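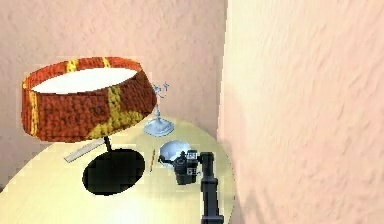 3.2 Surface finish and perceived brightness

Wall finish was recorded in each of the 73 rooms in the Komuria set, because rough plaster scatters light differently from smooth board. Readings were taken with a Netance meter held at seated eye height, first with the ceiling light on and then with only a table lamp. All readings were made after dark in December, with curtains closed.

Rooms with rough plaster gave a lower mean reading at the far wall (19 lux) than rooms with smooth walls (22 lux). The gap closed when the lamp stood in a corner, where two walls return light to the table. Shade material was not controlled. Knitted and crocheted shades, such as the one in Figure 4, were grouped with woven fabric — a choice that follows Van Dijk and may hide differences between open and tight stitches.

Figure 4. Table lamp with a drum-shaped shade of knitted or crocheted texture, near rough pink walls. Computer rendering.

Wall color was coded from the Natex chart under a 2000 lux reference light. Pale pinks and creams fell into one group for the analysis in Section 4. Rooms with more than one wall color were coded by the wall nearest the lamp.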